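Skurlow Workplace Services > Refreshments > Posts

Sun 24 October
By Bittencourt

1/ This thread sets out the current arrangements for the shared snack point on the carpeted side of the Skurlow floor. It replaces the notes issued in September. Members are asked to read it through before Monday, when the new shelf order takes effect.

2/ The steel table remains the place where items are sorted before they go to the shelves. Anything on it should be treated as unsorted, and members should not help themselves from it.

3/ Drinks are kept to the left end of the table, together with the clear trays. Cans and jars may stand anywhere on the remaining surface. The pink flower in its vase stays where it is, toward the back. Several members have asked, and the answer is that it is liked.

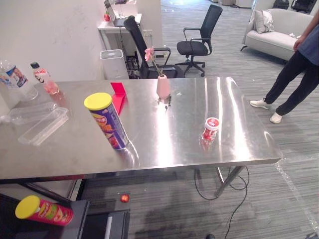
4/ Cans on the table. Tall cans are to be stood upright once checked, with the lid pressed down on all sides. A lid that will not close means the can is withdrawn. Please do not tape it.

5/ A polished steel top shows every fingerprint. The cloth is kept with the Misex cleaning supplies in the corridor cupboard. Wipe along the length of the table and dry it afterward. Abrasive pads were used in September and are no longer permitted.

6/ Cables under the table should be kept clear of feet and of chair legs. Members moving the table must ask the floor office first. It takes 2 people to lift, and it must not be dragged over the carpet.

7/ Wrapped items, including bars and candy, are handled separately from cans. They are checked for torn seams and for a readable date, then placed with the printed side up. Packaging designs change often, so members should go by the product name and not by color. The purple wrapper with the drip pattern and the grid of white dots has already been confused with another product on the order sheet.

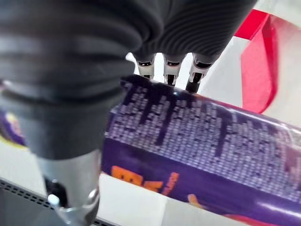
Filed under: SHELVES AND RESTOCKING

8/ The gray metal unit has two shelves in use. The upper shelf takes the green canisters at the left, with the red and white and the orange and white cans to their right. The lower shelf takes the mixed flavors.

9/ All cans are to stand upright. This has been the rule from the beginning and it is the one most often overlooked. Cans left on their sides take up more of the shelf and roll when the next person reaches in. Whoever finds them lying down is asked to set them up again — it is a matter of a moment.

10/ Older stock goes to the front. New stock from Drallel goes behind it, and only after the delivery slip has been signed. The standing order is for 30 cans per delivery. Requests to change a flavor should reach the office at least 18 days ahead.

11/ Gaps on a shelf should be closed by moving cans toward the left. A gap at the right end tells the office that an order is due; a gap in the middle tells us nothing useful.

12/ The floor beside the unit is part of the unit for cleaning purposes. Small items lying on the carpet should be picked up by the person who sees them, whether or not that person dropped them.

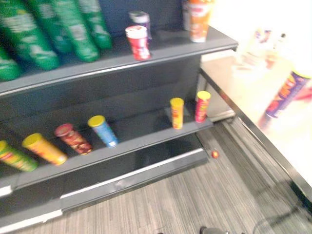 Bittencourt

13/ A question was received on whether personal snacks may be stored on the unit. They may not. Personal items belong in the lockers, labeled, and are the responsibility of their owners.

14/ A second question concerned the contribution box. The suggested monthly amount is unchanged. The office does not keep a record of individual contributions and does not intend to start one.

15/ The printed version of these arrangements is limited to 500 words and will be posted by the door. Where the two differ, this thread applies until the printed version is corrected. Replies are open through Friday.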